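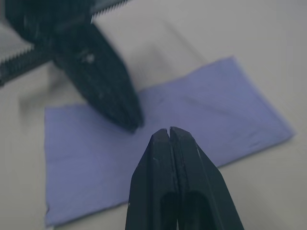

Folding Cloths with Two Arms: Does It Help to Let the Hands Take Turns?

Final project report, robotics lab course, Cinddale

Summary

We taught a two-armed robot to fold a small cloth in half by learning from human demonstrations, and then we asked one question about the training data. Is it better if the person giving the demonstrations moves both arms at once, or moves them one after the other? We expected the both-at-once data to win, because it is faster and it is how people fold things. It lost, and by a lot. The policy trained on turn-taking demonstrations folded the cloth correctly in 58 percent of our test runs. The other one managed 14 percent. We think we know most of the reason, and the search for it turned into the best part of the semester.

Why cloth

Most of the earlier projects in this course used blocks or cups. Those are good for learning the software, but a block is the same block every time you pick it up. A cloth is never in the same state twice. You pinch it a little too far in and it bunches. You pinch too close to the edge and it slips out. If you pull one corner before the other side is ready, the whole thing slides across the table and now both arms are in the wrong place. We liked that. It also meant we could make the task harder or easier without buying anything, just by changing how the cloth was laid down.

The task we settled on is a single fold. The cloth starts flat on a white tabletop at some angle to the robot, both grippers come in over it, they take hold of one long side, and they bring that side over to meet the other. We called a run a success if the two long edges ended up within a finger's width of each other along their whole length and the cloth was let go by both grippers. A fold that was neat but still being held did not count. We argued about that rule for most of one evening and then kept it, since a robot that won't let go of the laundry is not finished with the laundry.

Setup

The robot has two arms facing the same table, each with a two-finger gripper. We used wrist camera views and one camera looking down at the table. Demonstrations were given with a pair of handheld controllers, one per arm, using a recording tool called Hitidine that an earlier group in the lab wrote and that we patched in a few places. Hitidine saves the camera images, the joint positions and the gripper opening together with one clock, which sounds boring until you have spent a week with data where they don't line up.

The learning method is plain imitation. The network looks at the current images and joint positions and predicts a short chunk of upcoming motion for both arms. The robot carries out the first part of the chunk, looks again, and predicts a new one. We did not invent any of this. We started from the lab's standard training code, nicknamed Tosh, and left the network size and learning rate alone so that the only thing changing between our two main policies was the demonstrations.

Collecting the data

We recorded 2,000 demonstrations, half in each style. That number was decided for us by how long the table was free.

In the "together" style, the person moved both arms the entire time. Both grippers came down, pinched, lifted and carried the edge across as one motion. In the "turns" style, one arm moved to its corner and pinched while the other waited, then the other arm did the same, and then the two carried the edge across together. So the final carry was the same in both. Only the approach and the grasp were different.

Some rules we wrote down at the start and mostly followed:

Lay the cloth flat but do not line it up with the table. Turn it to a new angle every time.
Leave small wrinkles alone.
If a grasp slips, keep recording and recover. Throw out a demonstration only if the cloth leaves the table.
Switch person when your hands get tired.

The third rule made a big difference early on. In our pilot data we had been deleting every run with a slip, and the pilot policy had no idea what to do after one. It would close on nothing, carry the nothing across the table with great confidence, and open again. Once slips and recoveries were in the data, it started going back for a second try. The first time we saw that happen there was some yelling.

Switching people also mattered, although we didn't plan for it. We each turned out to have a style. One of us always went in low and slid along the table, and one of us came straight down from above. The pilot policy mixed these and sometimes came in at an angle that neither of us would ever use.

How we tested

Before testing we marked a set of starting positions and angles on a paper sheet the same size as the tabletop. For each run we laid the sheet down, placed the cloth to match a mark, slid the sheet out and pressed start. The two policies were run on the same marks, in alternating order, so that a slow change in the light through the afternoon would hurt both of them equally. Whoever judged the fold sat facing away until the run was over and was not told which policy it was. It's a simple kind of blinding but it did catch us. On a few practice runs, before we did this, we had been noticeably kinder to the policy we were rooting for.

Results

Turns policy: 58 percent success.
Together policy: 14 percent success.

The gap held up at every cloth angle we tried, though it was smallest when the long side of the cloth was close to parallel with the edge of the table. Both policies were worst when the cloth was turned steeply, so that one arm had to reach far across while the other was folded up near its own base.

The more interesting result came from watching the failures. We went back through all the recordings and sorted them by the first thing that went wrong. For the together policy, the first mistake was nearly always in the grasp. One gripper would close a little early, start lifting, and tug the cloth out from under the other one. For the turns policy, the grasp was usually fine and the first mistake came later, during the carry, often because one corner sagged and dragged.

Why we think this happens

When a person moves both arms at once, they are really looking at one hand at a time. We checked this on ourselves by recording where the person giving the demonstration was looking — just a phone on a stand, nothing fancy — and the eyes jump back and forth. During a jump, the unwatched hand either keeps going on faith or slows down a little. That means the same picture of cloth and grippers can be followed by two quite different motions, depending on where the person happened to be looking. The network can't see our eyes. All it gets is a pile of demonstrations that disagree.

In the turns data the confusion is mostly gone. If one gripper is closed on the cloth and the other is up in the air, there is only one sensible next thing to do.

There is a second effect that we did not think of at first. With both arms moving, the wrist cameras are moving too, and a fast gripper coming into the other camera's view is blurry. We wondered if blur alone could explain the result. So we trained a third policy on together-style demonstrations that had been done at half speed. It did better than the normal together policy and still clearly worse than turns. We take that to mean blur is part of the story and the disagreement in the data is the bigger part, but we only had time for a short test of the third policy and would not want anyone to lean on it too hard.

A small improvement: Gorkier

Near the end we tried one fix for the sagging corner. Gorkier is a little script, named by accident from a typo that stuck, that watches the distance between the two gripper tips during the carry. If the distance shrinks too much, it holds both arms still for a moment and nudges them apart before letting the policy continue. It needs no retraining. On the turns policy it rescued many of the carries that would have dragged. It made a few good ones worse, mostly by stretching the cloth until a corner popped out. We kept all Gorkier runs out of the main results, so the percentages given earlier are the policies by themselves.

Problems and things that cost us time

For 2 weeks in February our gripper readings were reversed on one side, so open was stored as closed. The policy trained on that data did exactly what it was told. We found it by plotting both grippers on the same graph, which we should have done on the first day.

The worn spots on the fingertips changed how well they held the cloth. Fabric slips off the smooth patches more easily. We should have logged this, and we would suggest that the next group take a photo of the tips at the start of every session.

The cloth also softened with use. A fresh one stands up a little at a crease and a used one just flops. Since the two styles of data were not collected evenly over time, this is a weak point in our comparison. We tried to balance it by swapping styles every session during the second half of collection, but the first half is lopsided and we can't repair that now.

What we would do next

First, mix the two styles. We suspect that a mostly-turns data set with a few together demonstrations could give a robot that grasps carefully and still moves along at a decent pace. The turns policy is slow. Watching one arm sit there waiting when it is obviously in the right place can be pretty hard on the nerves.

Second, give the network some hint about attention, maybe a label saying which arm the person was watching. If our explanation is right, together-style data with that label should get a lot better. If it doesn't, we are wrong about something, and that would be worth knowing too.

Third, a second fold. We tried it exactly once, late, with no training for it at all. The robot picked up the top layer, left the bottom one on the table, and undid the first fold.

Files

The training settings, the Gorkier script and the paper sheet template are in the course folder under our group name. The full demonstrations are too large for the folder and are on the lab drive. The reversed-gripper data is there as well, in its own directory with a warning in the name. Please don't train on it.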